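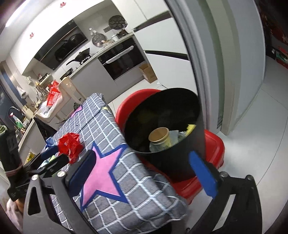
2023-06-13

Student project, kitchen tasks, bin pick-up. Group working title still Cetura.

Hand-held gripper, two padded fingers, navy pad left and bright blue pad right. Target is the black cylindrical bin, side grasp across the outside, bin standing on the red stool. Bin not emptied beforehand, contents left as found.

Set of 12 demonstrations planned, 7 kept. Rejected ones:
- two, fingers closed too high and the bin tipped on release
- two, tracking lost on the turn towards the doorway
- one, operator started before the log did

Opening limit set to 110 mm in the config. Was 100, which left no margin on approach and the left pad caught the rim. Changed in the Skoltham branch only, needs merging before anyone else records.

Black on black is a nuisance for the segmentation. Mask bleeds from the finger into the bin wall as soon as contact is made. The blue pad separates cleanly, the navy one does not. Suggest blue on both sides. Spare pads should be in the Rokumberg box, check.

Stool height not measured. Do this first next time and write it on the sheet.

Open points:
Does the policy need the lift, or only grasp and hold? Rules for the July club demo say "relocate", no height given. Ask.
Screws on the arms nipped up after the fourth run, no threadlock yet.
File names from run 5 onwards are one out. Renumber before upload.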